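Posted January 2018

# Task operators and session participants, manipulation study (Dilthorpe)

The Sampaio group is recruiting paid participants for a study on whether current manipulators can carry out ordinary household and shop-floor chores at a usable speed and error rate. Two categories of participant are sought: task operators, who perform chores with a hand-held gripper, and raters, who score the outcome against a written standard. Applicants may apply for both but will be assigned to one.

## Background

The first phase used a list of 213 chores taken from cleaning rosters, stockroom procedures and home-care plans. Each was broken down into grasps, transfers and placements. Machine performance was acceptable on rigid objects of known size placed on a clear surface. It was poor on folding, on bagging, on anything with a drawstring, and on tasks where an item had to be held still by one tool while a second tool worked on it. Hanging a garment on a hook failed more often than it succeeded.

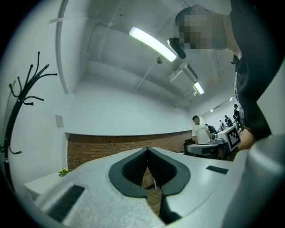 The second phase asks a narrower question. Where a machine fails, we need to know whether the fault lies in the jaw or in the control. A person using the same jaw, with no other contact with the object, gives a reasonable upper limit for the hardware. If an operator can't close a zip with two flat pads, no change of software is likely to close it either, and the chore goes on the list for redesign of the fingers.

## Duties: task operators

- Perform assigned chores with one or two hand-held grippers, standing, in blocks of 10 trials with a rest between blocks.
- Follow the chore card as written. Departures are permitted but must be logged.
- Record dropped, crushed or misplaced items on the Monel sheet at the end of each block.
- Report any slip in the pads or looseness in the finger mounts before starting the next trial.

## Duties: raters

- Score finished work (folded linen, stocked shelves, wiped counters, sorted cutlery) without knowing whether a person or a machine did it.
- Apply the Pradeo scale, which runs from unusable to equal to trained staff. Training on the scale is provided and paid.
- Attend a monthly session to resolve disagreements between scores.

## Working conditions

Chores are grouped by fixture. The present group covers furniture and fittings found in most homes and small shops, and operators should expect to work close to them in an ordinary room. A pedestal fan with a wire grille is a fair test of reach: the spokes and rings are closely spaced, and a long finger has to come at them square if the guard is to be wiped without catching. Similar care applies to hooks, narrow shelves and the undersides of tables. Speed is measured, but an operator who rushes and catches an edge produces a trial we can't use.
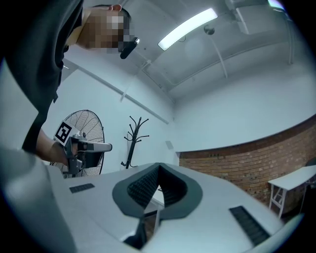
Coat storage will be repeated in this phase with a revised card. The earlier version specified a wall rail, on which every hook faced the same way, and results didn't carry over to other fixtures. A freestanding rack with curved hooks branching in several directions, plus shorter ones lower on the pole, calls for a different approach angle at nearly every hook. Operators will be asked to hang and remove jackets, scarves and shopping bags at both heights.

## Requirements

Operators must be able to stand for the length of a block and hold a tool at chest height in either hand. Experience in housekeeping, retail stocking, laundry or assembly work is preferred. No programming knowledge is needed. Raters must have supervised or inspected work of this kind.

## Terms

Operators are engaged until the end of July, with a possible extension. The target is 713 valid trials per fixture group. Participants who complete a full group receive a completion payment of $400 in addition to the hourly rate. Travel within Dilthorpe is reimbursed on presentation of receipts.

## To apply

Send a one-page summary of relevant work to the Sampaio group office, Dilthorpe, marked "Manipulation study, phase two". State the category, your dominant hand and the days you're available. Short-listed applicants will be asked to complete a trial block, for which they'll be paid at the operator rate.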